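From: Maxine Treloar
To: teleop-users list
Subject: Re: Re: how many demos before it stops embarrassing me

Heledd Foulkes wrote:
> We gave it 100 demos of the cup task, all driven by Laiba, and the
> policy still dithers before every grasp. Is the answer just 500?
> Aled says yes, but Aled isn't the one driving.

Before you sentence Laiba to another 400, play back a few of the ones you have and watch the last stretch before contact. I did this with ours in May and found that I dither. I creep up, stop, have a little think, creep again. The policy had learned my little think beautifully.

What helped us was practicing in the simulator until the approach was one smooth move, then recording. We keep it dull in there: a yellow cup, the perforated board, the controller.

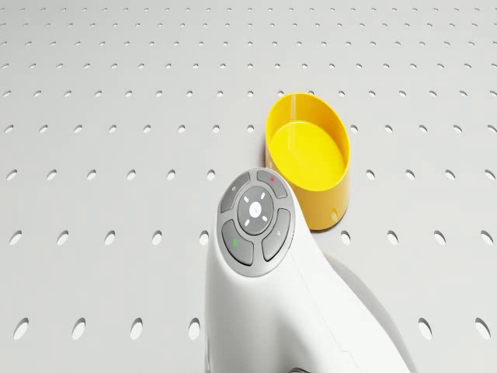
We also threw out any demo with a pause longer than 3 seconds, which cost me some pride and most of a morning's work. Ffion re-drove 4 of mine and they were better — I've decided not to look into why.

Second thing, check whether your stick deadzone changed in the last Zovorach update. Ours did, and small corrections were coming through as nothing, nothing, lurch. It's in the input settings, two menus deeper than you'd like.

If it still dithers after that, send me a log and I'll have a look. And tell Aled the driving seat is free.

Maxine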